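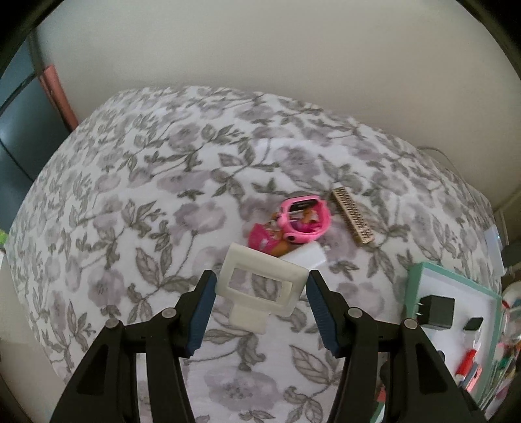 Déménager d'un studio meublé sans camion : par où commencer le tri ?

Stirside > Maison > Déménagement et logement
Vu 3 288 fois

Macarena Cabral
Posté le 31 octobre 2022

Bonjour à tous,

Je quitte mon studio (résidence Asante, 4e sans ascenseur, meublé) pour une colocation à l'autre bout du pays. 956 km. Préavis donné, train réservé, et rien de trié. Rien. Je rentre tard, j'ouvre un placard, je referme le placard.

J'ai demandé un devis chez Nistetti pour un transport groupé, presque 300 euros et encore, sans la descente des escaliers. Pour des affaires dont la moitié ne vaut pas ça. Les meubles sont au proprio donc pas de canapé, pas de frigo. C'est surtout du petit : vaisselle, livres, linge de lit, vêtements, papiers, et puis tous les machins de tiroir. Chargeurs, piles, boutons, bracelets de montre, capuchons de je ne sais quoi.

Pour l'instant ma méthode c'est de tout vider sur le lit et de regarder. Le problème c'est que le soir il faut bien dormir dedans, donc je remets tout dans un sac et le lendemain rebelote.

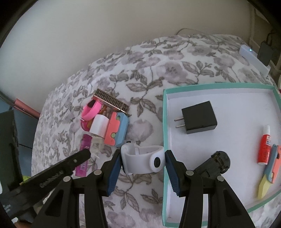 Le bracelet en silicone blanc, côté plaid à fleurs.

Donc mes questions, en vrac :

- par quoi vous commencez, les gros trucs ou les petits ?
- le garde-meuble genre Prorico, ça vaut le coup pour quelques mois ou c'est reculer pour mieux sauter ?
- les livres : je les envoie, je les vends, je les donne ?
- et pour l'état des lieux de sortie, il faut faire quoi exactement dans un meublé ? J'ai l'inventaire d'entrée quelque part mais il est écrit à la main et à moitié illisible.

Je n'ai pas de voiture. Une amie peut me prêter la sienne une après-midi, pas plus. Merci d'avance, je réponds quand je peux.

lulucartons
Meilleure réponse, 58 personnes ont trouvé ça utile

Salut Macarena. Cinq déménagements en solo dont trois sans voiture, je te dis comment je fais, à prendre ou à laisser.

Commence par les papiers. Je sais, c'est le plus chiant. Mais c'est le seul truc que tu ne pourras pas racheter et si tu les gardes pour la fin ils partent en vrac dans un sac de chaussures. Une pochette pour le logement (bail, inventaire, quittances, attestation d'assurance), une pour le boulot et les impôts, une pour la santé. Le reste, tu regardes si c'est en ligne. Souvent oui. Et les pochettes voyagent avec toi dans le train, pas dans un colis.

Ensuite le volumineux pas lourd. Couettes, oreillers, manteaux. C'est ce qui te donne l'impression que tu as énormément d'affaires alors que une fois tassé ça rentre dans deux sacs. Les housses où on aspire l'air avec l'aspirateur marchent bien pour la couette synthétique, pour la plume j'éviterais de la laisser écrasée des semaines. Pas de housse ? Un grand sac poubelle, tu t'assois dessus, un élastique.

Les petits machins de tiroir en DERNIER. Tout le monde fait l'inverse et c'est là qu'on passe trois soirées à se demander à quoi sert un embout. Règle chez moi : une boîte à chaussures, pas deux. Quand elle est pleine on arrête. Ce qui va ensemble va dans le même sachet de congélation avec un bout de scotch dessus et un nom écrit. Montre + bracelet + chargeur. Appareil photo + carte + câble. Le câble sans appareil va au bac de recyclage du magasin, pareil pour les piles.

Et ne trie pas sur ton lit ! Par terre, sur un drap. Le soir tu prends les quatre coins, tu fermes, tu pousses contre le mur. Le lendemain tu rouvres et tout est à peu près où tu l'avais laissé. J'ai mis des années à y penser.

Pour les livres, trois tas :
ceux que tu relis vraiment, avec toi
ceux qui ont une valeur (beaux livres, BD, manuels récents), tu vends, mais commence maintenant, ça part lentement
les autres, boîte à livres ou ressourcerie. Appelle avant, certaines refusent les encyclopédies et les vieux manuels scolaires.

Si tu en envoies par colis : petits cartons. Petits. Un grand carton de livres au 4e sans ascenseur, tu vas t'en souvenir. Et scotche le fond en croix, le fond, pas seulement le dessus.

La vaisselle, si c'est du dépareillé et que ta coloc est déja équipée, laisse tomber. Garde ton couteau et ta poêle préférée, donne le reste. Dans une coloc il y a toujours trop de bols.

Le garde-meuble : non. Enfin pas pour ça. Si les meubles ne sont pas à toi tu vas payer tous les mois pour stocker des cartons que tu devras de toute façon aller chercher un jour, à l'autre bout du pays en plus. J'ai eu un box Prorico un hiver entier, quand je l'ai rouvert j'ai jeté la moitié. Par contre la cave d'un copain contre un gâteau, là oui.

L'après-midi voiture : garde-la pour la tournée de sortie. Ressourcerie, déchetterie, relais colis, dans cet ordre. Vérifie les horaires de déchetterie la veille, et prends un justificatif de domicile, chez moi ils le demandent à l'entrée une fois sur deux.

Courage, c'est pénible mais ça se fait.

Macarena Cabral

Merci !! Le drap par terre, je fais ça dès ce soir. Et je n'avais pas pensé à la déchetterie qui demande un justificatif, le mien est encore à mon ancienne adresse, bon, à voir.

Pour la poêle je n'en ai qu'une donc le choix est vite fait.

vieuxbail
Réponse

Je réponds juste sur l'état des lieux, le reste a été dit.

Dans un meublé il y a deux documents : l'état des lieux (murs, sols, fenêtres, robinets) et l'inventaire du mobilier. À la sortie on compare les deux avec ceux d'entrée. S'il te manque le tien ou s'il est illisible, demande tout de suite une copie au proprio ou à l'agence, par mail, pour garder une trace. Pas le jour même. Le jour même personne n'a rien et tout le monde s'énerve.

Ce que je ferais dans la semaine d'avant :

Remettre à leur place les meubles déplacés. La chaise partie sur le balcon, l'étagère changée de mur.

Recompter la vaisselle fournie avec la liste sous les yeux. Un verre cassé se remplace pour trois fois rien en magasin, sur la retenue de dépôt ça peut coûter plus cher. Même type de verre, ça n'a pas besoin d'être le modèle exact, en tout cas chez moi personne n'a chipoté.

Trous dans les murs : enduit de rebouchage, laisser sécher, poncer léger. Ne pas repeindre un petit carré si tu n'as pas la teinte exacte, ça se voit plus que le trou.

Four, hotte, joints de douche, dessus des placards. C'est toujours là que ça regarde. Le frigo : dégivré, débranché, porte entrouverte.

Détartrer le pommeau et le robinet. Vinaigre blanc dans un sachet noué autour, une nuit.

L'usure normale n'est pas à ta charge. Une moquette tassée devant la porte, une peinture un peu jaunie au bout de quelques années, non. Une brulure sur le plan de travail, oui. Entre les deux, ça se discute, et ça se discute mieux avec des photos. Donc photos de chaque pièce vide avant de rendre les clés, plus les compteurs.

Rien ne t'oblige à signer si tu n'es pas d'accord avec ce qui est écrit. Tu peux faire ajouter tes remarques. Ne signe pas un document avec des cases laissées blanches.

Le dépôt : un mois pour le récupérer si tout est conforme, deux s'il y a des différences. Donne ta nouvelle adresse par écrit, sinon le délai peut s'allonger et ils te diront que c'est ta faute.

Et pense à la boîte aux lettres, enlever ton nom et rendre la petite clé. J'ai payé un barillet pour ça en septembre.

Titi_du_4e
Réponse

moi j'ai tout mis dans deux valises et un sac à dos et le reste je l'ai laissé dans le hall avec un mot "servez vous". parti en une soirée. bon la gardienne était pas contente donc demande avant

sinon pour le transport y a des gens qui font le trajet en camionette à moitié vide et qui prennent des cartons, regarde les annonces de ta ville d'arrivée aussi et pas que celle de départ. moins cher que Nistetti dans mon cas mais faut pas être pressé. et prends la photo des cartons avant de les donner

lulucartons

+1 pour les annonces dans les deux sens. Par contre rien de fragile et pas les papiers.

@vieuxbail pour les robinets je mets un élastique, le sachet glisse sinon.

Macarena Cabral

Petit retour en vitesse. Papiers faits, trois pochettes, inventaire d'entrée retrouvé dans la pochette de la mutuelle (?). J'ai demandé quand même une copie propre à l'agence, pas de réponse pour l'instant, je relance demain.

Livres : un carton pour moi, petit, promis. Les autres sont dans l'entrée et je me cogne dedans.

Pas de garde-meuble du coup. J'ai trouvé quelqu'un qui descend avec une camionnette, il prend la couette et les cartons. Il reste le tiroir et la boîte à chaussures, elle ne ferme déjà plus.

Quelqu'un sait si on peut donner des ampoules neuves à la ressourcerie ou si je les laisse dans le studio ?

vieuxbail

Laisse-les si celles en place sont grillées, ça te fera une ligne de moins sur l'état des lieux. Sinon appelle-les, ça dépend des endroits.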